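Collecting Pick Demonstrations by Remote Control in a Simulated Dining Room
Zofia Kwiatkowski
Final project report, Robot Learning Lab

1. Goal

The project compared two ways of giving demonstrations to a simulated seven-joint arm: a 3D mouse that commands gripper velocity, and hand tracking that maps the operator's wrist pose to the gripper pose. The question was which one yields data that a small behavior cloning policy can learn from with fewer episodes.

2. Setup

Both interfaces write to the same logger, Storetti, which stores joint positions, gripper width and camera images at each control step. The room and object models come from the course's Sabatier scene set. Object positions are randomized at reset, and clutter is left on the table on purpose. The task is to grasp a named object and lift it clear of the surface.

An episode ends when the operator presses the pedal or at 2000 control steps, whichever comes first. Episodes that reach the step limit are marked as failures and kept in a separate folder.

3. Data

We logged 1727 episodes. Of these, 729 came from the 3D mouse and the rest from hand tracking. Seven operators took part, all from the same course section. Each did a short warm-up that was not recorded.

Pauses were the main cleanup problem. Mouse operators tended to stop above the object, rotate the view, and then descend. A policy trained on the raw logs learned to hover. Steps with near-zero commanded velocity were dropped before training, except while the gripper was closing.

4. Observations

Hand tracking gave smoother approach paths but worse final alignment. Wrist jitter passes straight through to the gripper, and the low-pass filter we added in January trades jitter for lag. Operators corrected for the lag by slowing down near contact.
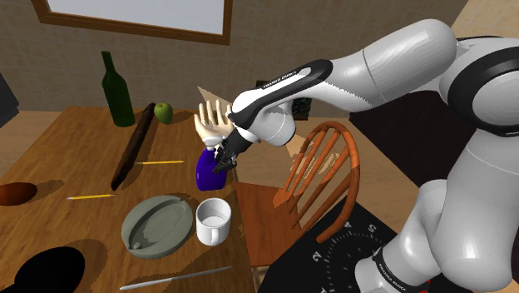 Bottles were harder than mugs under both interfaces. A rounded body gives the parallel fingers a small contact area, so an off-center close tends to push the object sideways. Two operators switched to gripping at the neck without being told to, and this split the bottle data into two strategies. The policy averaged between them and often closed at the shoulder.

5. Remaining work

Bottle episodes should be labeled by grasp height and trained separately. The hand tracking scale factor was fixed at one for all operators and should be set per person. The Putthorpe kitchen scene was imported but no episodes were collected in it.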